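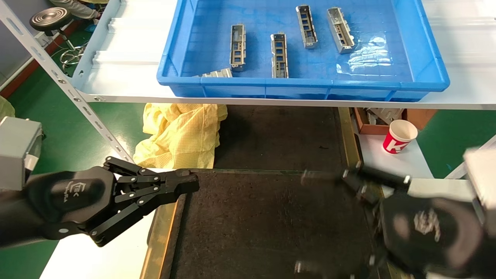
Metal housings in a blue crate on the shelf.

Rust spots on stored parts in an unheated unit – how do I stop it?

Posted by mossbank in Workshops and Sheds, August 26, 2020

I rent a small unit on the Wernside estate and keep metal parts there between jobs. Mostly covers and housings, some painted, some plated, and a fair amount of bare mild steel. The unit is brick with a tin roof and has no heating. It stays dry when it rains, so I don't think the roof leaks.

Last winter I found brown speckles on a batch of bare steel brackets that had been on the shelf for a few weeks. They were in plastic crates with no lids. The plated parts next to them were fine. I cleaned the brackets up with a fine abrasive pad and a wipe of oil, but it took most of an afternoon and I don't want to do it again.

What I have tried so far is a tub of the supermarket moisture crystals (filled up with water very quickly) and leaving the door open on fine days. I'm not sure the second one helped. I have been told to buy a dehumidifier, to put lids on everything, and to never put lids on anything. I can't do all of those.

The floor area is 26 square metres. I can spend up to 300 pounds and would like it sorted before the end of September, when the mornings start to get cold. There is mains power but the landlord at Clondale charges for it by meter, so I'd like something that isn't running all day.

hallbeck
Get a dehumidifier. I've had one in my garage for years and nothing has rusted. Any of them will do.

ferrous_bob
I wouldn't say any of them will do. There are two sorts, and the common one with a compressor works poorly in the cold. Below ten degrees or so it spends a lot of its time defrosting itself. For an unheated unit you want the desiccant type. It uses more power but it does carry on working through the winter. Set it by humidity and let it switch itself on and off, and run the hose to a drain if you have one, or you will be emptying the tank every visit.

Before you buy anything, get a cheap humidity meter that records the highest reading and leave it on the shelf for a week. Bare steel is usually all right at 50 per cent. If yours is going over 70 at night you have your answer.

Stop opening the door on mild days after a cold spell. The steel is still cold, the air coming in is warm and damp, and the water settles on the metal. I'd guess that's where your speckles came from – you'd hardly see it happen.

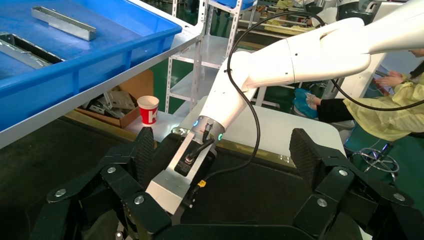
White arm and black gripper fingers.

As for the crates, lids are fine if the parts go in dry and clean. Put a sheet of rust inhibitor paper in with them and change it when the packet says. Lids are bad when parts go in damp, which is probably why you were told both things. Keep the crates off the floor and a hand's width from the outside wall. Handle bare steel with gloves on as well, as finger marks rust first.

tinroofer
Agree with most of that. I looked after the stores at Moges for a while and we had more than 2000 bare steel parts in an old barn. We never had a dehumidifier. Everything got a thin coat of Flostemach oil before it went on the shelf, then into a bag, and we checked one crate in 20 each month. It's cheap but messy, and you have to degrease before painting.

With a tin roof, also look at the underside early on a cold morning. If there are drops hanging there, the roof isn't leaking but it will still drip on your shelves. Foam-backed sheeting cures it. Try asking the landlord to pay.

mossbank
Thanks all. Meter ordered. I went in early today and the underside of the roof was dry, but it's still August so I'll look again later on. Will probably go for the desiccant type and lids on the bare steel only.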